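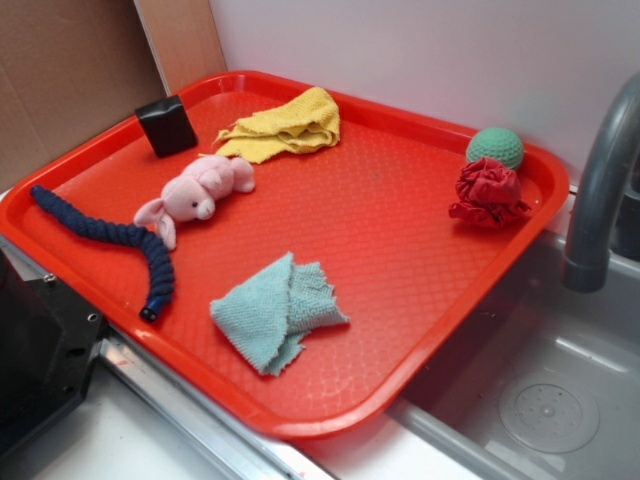 Can a small firm hire a sorting arm by the month and get useful work out of it without an engineer on the staff?

For light, soft goods on a flat surface it can, provided someone is prepared to spend the first few days on setup. For anything heavy, wet or stacked, the answer at present is to wait.

The Rondus is a bench-mounted arm with a two-finger gripper, supplied by Drukus on a rolling monthly hire. The fee covers the arm, a fixed overhead camera, the controller and remote support. The buyer provides the bench, a power socket and a network connection. We had one for the whole of April.

Installation took a morning. The base plate is held by four bolts and needs a surface that does not flex. The camera is calibrated with a printed card, and the routine must be repeated whenever the camera or the base is moved. The manual mentions this once, in an appendix. It belongs on the first page.

Work is defined in a program called Jerkero, which runs in a browser. The user marks out the pick area, names the classes of object and assigns each class a drop point. New classes are taught by placing the object in view and turning it between captures. Drukus recommends 80 captures per class. With fewer, cloth was often missed when folded in a way the system had not met before.

Soft goods are the harder test. A ball presents much the same outline from any side, whereas a cloth or a plush toy may be flat in one attempt and bunched in the next. Of 119 logged picks on mixed soft items, most failures were of one kind: the fingers closed on a single layer of towel and dragged it. Raising the grip depth by a few millimetres cured much of this, at the cost of more contact with the tray. A textured tray floor helped, as glare from smooth plastic upset the depth reading.

Long, flexible items remain a weakness. The arm lifts rope by whatever point it judges highest, and the trailing end then sweeps across its neighbours. Spacing the items apart is the only remedy offered.

The nearest rival, the Thibodeau bench unit, is sold outright and uses suction, so it is of little use with fabric. It is quieter, and its software is better documented.

Drukus rates the Rondus fingertips for over 4000 cycles. Replacements are sold in pairs and fitted with a hex key. Hire requires one month's notice on either side, and return carriage is charged to the customer.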